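Floditz community house sets date for sorting of unclaimed items

15 March 2018

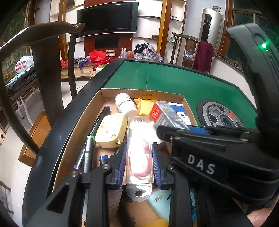 The Floditz community house has begun sorting the small belongings left behind in its rooms over the winter. Pens, pouches, packets and other loose articles are being gathered in cardboard boxes in the games room, where members may look through them during normal opening hours.

The house recorded 1076 visits to the games room last year, and 68 items were entered in the lost property book over the same period. Most were small enough to fit in a pocket. Marker pens and ballpoints are handed in more often than anything else, and few are ever asked for.

Items may be claimed at the front desk on giving a short description. Articles still in their original packaging will be kept separately for a further 10 days – after that they will pass to the Harawira charity shop in Lureck, together with whatever remains in the boxes. Opened bottles and food packets will be thrown away.

Members are asked not to leave boxes on the mahjong tables once they have finished looking through them. The tables are needed for play in the afternoons, and the green playing surface marks easily. Cloths and coats should also be taken from the chairs at closing time.

A second sorting will be held in August, before the autumn programme opens. Enquiries about larger items, including the 2 folding screens left after the Zarnasex exhibition, should be made to the house office in writing.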